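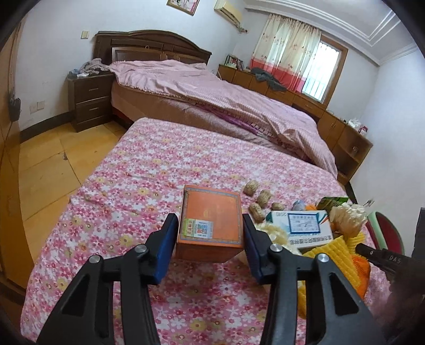
An orange box held between the two fingertips of a hand-held gripper, with packaging and foam nets to the right.

Support > Hand-Held Grippers > Safety Notices
Reading time: 3 min

Linkage Screw Notice: Frequently Asked Questions

Paterson has issued a notice to all sites that use the Pruken hand-held gripper for recording household tasks. The answers below apply to home sites and to the Tasetdale workshop. This page was last updated on 16/04/2023.

What is the fault?

The screws at the linkage joints can back out during normal use. When a screw is loose, the two fingers no longer close evenly, and one fingertip reaches the object before the other. In most reports the operator first noticed that boxes turned in the grip or slid out of it.

How many units are affected?

The notice covers 305 units. Inspection at Tasetdale found loose screws on 32 of them, and on 18 of those the screw had backed out far enough to be turned by hand.

Was anyone hurt?

Two operators reported pinched skin between the lower links. Both had reached in to straighten a finger while the trigger was still held. No other injuries have been reported to Paterson.

How do I check my gripper?

Release the trigger and set the gripper down on a table. Try each joint screw with a fingertip. No screw should turn, and no head should stand above its neighbors. Next, hold each finger near the tip and move it gently from side to side. A small amount of play is normal. A click is not, and a unit that clicks must be taken out of use.

May I tighten the screws myself?

No. The screws were fitted with too little thread adhesive, and a screw that is only tightened will loosen again. Please do not apply household glue. It can run into the joint and lock the finger.

My gripper passed the check. May I continue recording?

Yes, with a fresh check every 100 grasps and at the start of each session. Until the unit has been serviced, please handle only light, empty or soft items. Glass, full bottles and anything with a blade are excluded.

What should I do if an object slips?

Let it fall. Do not try to catch it with your other hand or with a second gripper. Stop the recording, mark the attempt as failed and repeat the screw check before going on.

Are recordings made with a loose screw still usable?

Some are. Upload them as usual and enter the unit number in the fault field. The review team will compare the finger positions in Cinano and decide which attempts to keep. Please do not delete anything. Operators are paid for rejected sessions at the normal rate.

How do I return a unit?

Request a prepaid carton through the Cinano site page. Tape the fingers closed and leave the fingertip pads in place. Repaired units carry a green dot beside the serial number. Paterson expects to complete all repairs by September.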